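# Budgeting for Hand-Held Gripper Kits: A Guide for Project Leads

Prepared by Snežana Dervishi, Equipment Planning, Beltwood
Issued Friday, September 18, 2020

This guide sets out how project leads at Beltwood should plan and cost a purchase of hand-held grippers for recording work in private homes. It applies to new projects and to any existing project that wants more than two additional units. Requests for fixed arms follow a separate process and should be directed to Maarten Smits.

## Before you start

You will need:

- the approved project outline, including the number of homes to be visited
- the current equipment register
- a written quote from at least two suppliers, no more than 38 days old
- the name of the person who will sign for the equipment on delivery

Quotes in a foreign currency should be converted on the day the request is lodged, and the rate noted beside the total.

## Step 1: Work out how many units you need

Start with the number of recording teams that will be in the field on the same day. Project leads often begin with the number of homes, and this leads to over-ordering. A project visiting 26 homes with four teams needs four working units and a spare, whatever the length of the visiting list.

Add one spare for every four working units, rounding up. A project with five to eight working units therefore carries two spares. Spares are full units, complete with fingers and lenses. Loose parts are budgeted under Step 3.

If your project overlaps with another, check the register before adding spares. Two projects working from the same storeroom may share them with the written agreement of both leads.

## Step 2: Match the equipment to the rooms

Most of our home visits take place in bedrooms, kitchens and hallways, where there is far less clear floor than in a workshop. The size and weight of the unit matter more here than any other item on the specification sheet. An operator may be working beside a bed, with furniture close behind and another person within arm's reach.
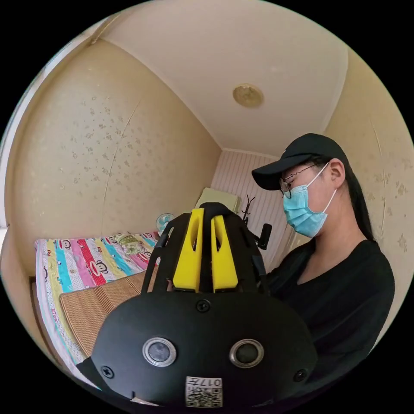

For this reason the request form asks for the overall width of the gripper at its widest point, including any side arms or knobs. Suppliers tend to quote the width of the body alone. Ask for both figures in writing. If the supplier cannot provide them, arrange a loan unit and measure it yourself.

You should also consider:

- **Weight in the hand.** Include everything the operator will be holding. Where a session will run longer than an hour, plan for two operators per team and cost the second operator under staffing.
- **Lens cover.** Exposed lenses are easily marked by door frames and bed ends. Budget for a soft case for each unit, spares included.
- **Finger colour.** Bright fingers are easier to pick out against household fabrics when recordings are checked. Plain black is acceptable for work on light benches.
- **Labelling.** Every unit must carry a readable code that matches its line in the register. Allow for replacement labels, as those on the underside or rear edge wear first.

## Step 3: Cost the parts that wear

The purchase price is usually the smaller part of the argument with Finance. Consumable parts are where past requests have fallen short, and a request that leaves them out will be returned.

Use the table below as a starting point for each working unit over a season.

| Item | Quantity per unit | Budget line |
|---|---|---|
| Finger pairs | 8 | Consumables |
| Screw set | 1 | Consumables |
| Code labels | 1 sheet | Consumables |
| Soft case | 1 | Equipment |
| Lens cloths | 2 packs | Consumables |

Finger pairs from Wuvik and Flonder are not interchangeable. Their mounting holes look alike on the drawings, but the Flonder pair sits lower and will not close fully on a Wuvik frame. If your storeroom holds both, state on the form which frame each order of fingers is for. Wuvik finger pairs are currently quoted at $205 per box, and part boxes are not sold.

Masks and cleaning supplies are to be charged to the field safety line for the whole of this season. Please do not add them to an equipment request.

## Step 4: Plan a trial visit

No order above four units will be approved without a trial visit in an occupied home. The trial should be carried out with a loan unit of the same model, in the smallest room the project expects to use. Allow a half day, including travel.

During the trial, have the operator work both standing upright and reaching low beside the furniture. A unit that is comfortable at bench height may be awkward when it has to be turned over a mattress or brought close to the floor. Record any position in which the operator has to change hands, and any place where the frame touches the bedding or the wall.
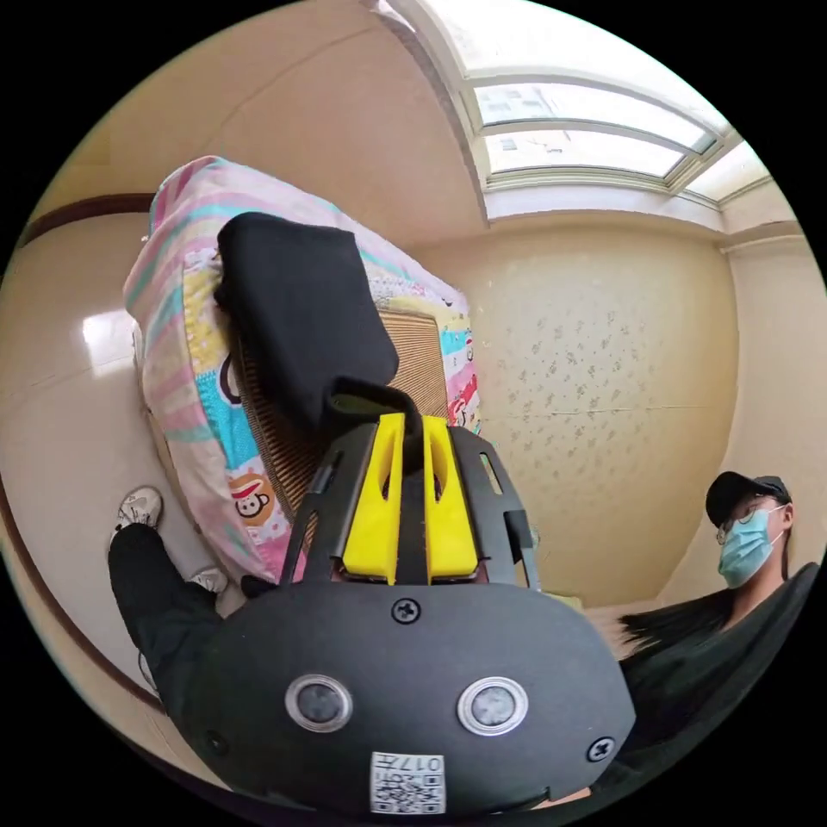 Windows deserve a line of their own in the trial notes. Write down which way the window faces, the time of day, and whether the blinds could be closed. If strong light makes recordings difficult to use, the project may need to budget for portable blinds or for earlier visits, and either change affects the total.

Trial notes should be kept to one page and attached to the request. A form is available from the storeroom counter, although notes in any clear layout will be accepted.

## Step 5: Allow for delivery and checking

Van der Linden handles our incoming freight. Orders placed before the end of the month normally reach the storeroom in the following month, but lead times on fingers have been longer this year. Any project that must be in the field in November should place its order for fingers first and may do so ahead of full approval, up to one box per team.

On arrival, each unit is to be checked against the packing list, labelled, entered in the register and held overnight before issue. Set aside roughly 26 minutes per unit for this work and charge it to the project. Damaged units must be reported to the freight company within two working days, with the original packaging kept.

## Step 6: Lodge the request

Send the completed form, both quotes and the trial notes to Equipment Planning as a single file. Incomplete files are not held in the queue. They are returned to the project lead and take a new place when lodged again.

Requests with a total below the project lead's own signing limit still need to be lodged, so that the register stays accurate. Questions about shared spares or older Flonder stock should go to Maarten Smits before the form is submitted.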